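3.2 Paper scraps and how people sort them

I came to household paper sorting through my neighbor, Necati Türkmen, who keeps every envelope he gets and has strong views on which ones count as recyclable. So when we ran our survey in Porton this July, I asked him to help write the questions. We mailed 3000 forms and got 822 back, which made me very happy (my last mail survey did far worse!).

The part I care most about is small scraps. People told us they sort newspapers and boxes without thinking, but torn bits, receipts and printed wrappers are a different story – many just toss them. In Tarkora, where we did follow-up visits to 44 homes, I kept hearing the same line: "It's too small to matter."

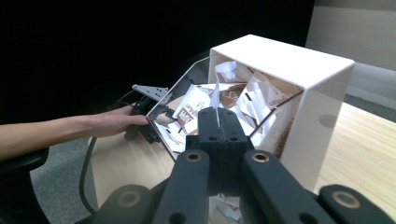
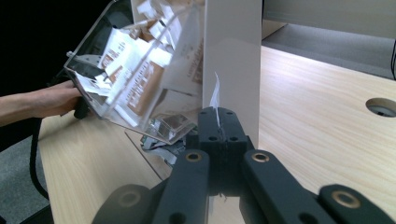 Figure 2. Paper scraps. Second picture: white scraps in a clear acrylic box, some with brown and orange printing.

I don't agree that it's too small to matter, and I'll get to the weights in Section 4. What surprised me was the role of the bin itself. In 19 of the homes we visited, the paper bin sat outside or in a garage, and those families were the ones most likely to throw scraps in the kitchen trash. Nobody wants to walk out in the rain with a receipt – I sure don't. Families with a second, smaller bin by the desk kept far more of their scraps.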